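4. Tape as a Written Language of Shared Surfaces

4.1 Lines that ask for very little

We came to this project expecting to write mostly about signs. Shared workrooms are full of them, and the first weeks of fieldwork in Clillside gave us a thick folder of laminated rules, handwritten pleas and cleaning rotas. What kept pulling our attention downward, though, was the tape. It ran along benches, across floors and up the sides of shelving, and the people who worked beside it followed it with a fluency that none of the signs ever got. A line of tape has no verb in it and no "please." It still manages to tell a newcomer where a thing goes, and it does so at exactly the spot where the question comes up, which we find wonderful.

Our material for this section comes from 13 shared rooms in Clillside and Zikthorpe: repair clubs, school art rooms, two seed-packing rooms and the long basement at Orell where the costume and prop makers work side by side. Amerley Darko and Korkor Wumbei carried out the visits. They drew each taped surface by hand before talking with anyone, and then asked the people in the room to read the lines aloud. The reading aloud was Wumbei's idea, and it gave us the richest data in the whole study. People who claimed at first that the tape "doesn't mean much" would go on for several minutes once they had a finger on it.

4.2 Full outlines, corners and ticks

The marks fall into a small family of forms. The full outline closes on all sides and says that a thing lives inside. The corner gives two edges and leaves the reader to supply the others. The open line splits one region from another, and the tick, a short piece set against a longer one, fixes a point along it. We had assumed that the full outline would be the most common, since it is the least open to misreading. In the rooms we visited, corners and open lines were far more popular, and readers had no trouble completing them.

Quansah and Laryea, in their study of market stall boundaries, call this "lending the rest of the shape," a phrase we have happily borrowed. A corner works when the edge of the table, a wall or a change in floor covering can stand in for the missing sides. The maker saves tape and the reader hardly notices the loan. At the Zikthorpe seed rooms a single corner near the back of a bench was read as a tray position by every person who was asked, including a visitor who had come in that morning to deliver envelopes.

Color does a good deal of the work here. The strongest preference we recorded was for yellow, and people defended it with real passion! On bare wood, yellow fades into the surface within a season, and several rooms had moved to white or red. On blue plastic sheeting, the most widely used protective cover in our material, yellow holds up beautifully even where the sheeting is wrinkled and throws back the light (Figure 3).
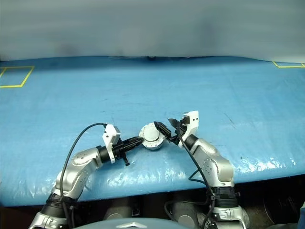
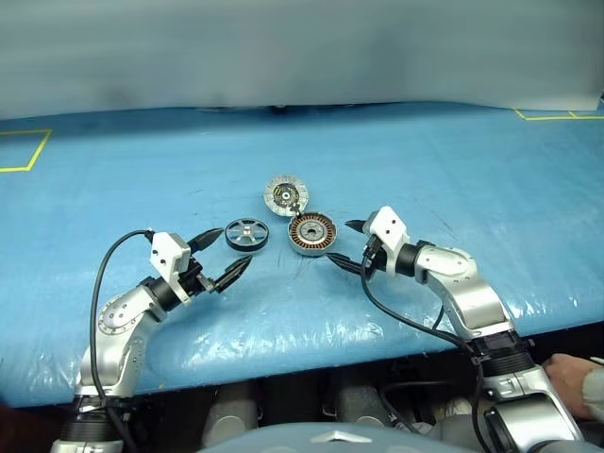 Figure 3. Yellow tape on a worktable covered in blue plastic, with a pale gray backdrop behind the table.

Glare deserves more space than the literature has given it. Kwame Sulemana, who teaches stage painting at Orell and keeps the tidiest bench we have ever seen, told Darko that he places tape by crouching at the height of a seated student and looking for where the shine is worst. He then moves the line a hand's width away from it. "If they have to tilt their head to find it, they will stop finding it," he said. We tried his method on our own office table and were delighted by how quickly the bad spots showed up. A line that is perfectly clear from above can vanish for someone sitting down on the far side.

4.3 Wear, and what wear says

Tape ages in public. Its ends lift, its edges pick up lint and paint, and the adhesive creeps. Our readers treated all of this as information. Clean tape was taken as a current instruction. Grubby tape with firm edges was taken as a settled custom, and it commanded the greatest respect of all. Tape with a curling end was open to dispute: in one repair club we watched two members debate, over most of a lunch break, whether a peeling line beside the soldering station still held. The younger of the two finally pressed it back down with her thumb. That small gesture settled the matter, and we came to think of it as a kind of vote.

Sabatier's account of painted lines in sports halls makes a similar point about layers. Old courts show through beneath new ones, and players learn to look past the colors that belong to another game. Taped tables differ in one way that matters a great deal to us. Paint has to be approved, bought and waited for, while tape can be laid by whoever is annoyed enough at four in the afternoon. The person with the roll in her apron pocket holds a surprising amount of authority. In both seed rooms that person was the most recent arrival, who had been handed the roll as a chore and had quietly redrawn the room.

Removable covers complicate the picture further. When the line is stuck to the sheeting, a change of cover wipes out the whole layout, and the room has to decide afresh what it wants. Some groups dread this. The prop makers at Orell look forward to it, and they leave the new cover unmarked for the first two sessions so that people can drift into whatever positions suit them. Only then does the tape come out. We think this is an excellent habit and one that other rooms could try at almost no cost. Their benches also had the fewest lines that readers described as "left over."

4.4 Misreadings

Of the 11 people who agreed to longer interviews, most could recall a line they had once misread, and the stories share a pattern. The trouble came almost entirely from the question of which side of an open line was the side that counted. A line parallel to the back of a table might mean "keep things behind this" or "keep things in front of this," and the tape itself gives no hint. Ticks helped a little. Objects helped much more: one jar left standing on the correct side was enough to teach the rule to everyone who came in afterward.

We were struck by how gentle the corrections were. Someone would slide the misplaced object across the line, usually without a word, and carry on with what they were doing. Compare this with the signs, where corrections were spoken and often remembered for weeks. Darko's notes from a Clillside art room in June describe a boy of school age moving his teacher's coffee cup back over the line with great ceremony, and the teacher nodding her thanks. The same teacher had ignored a printed notice about drinks for the whole of the visit.

These corrections led us to look again at our floor data, where the reader's body is itself the thing being placed and where sliding somebody across a line is harder to do politely. Section 5 takes up those cases, beginning with the waiting lines at the Zikthorpe tool counter.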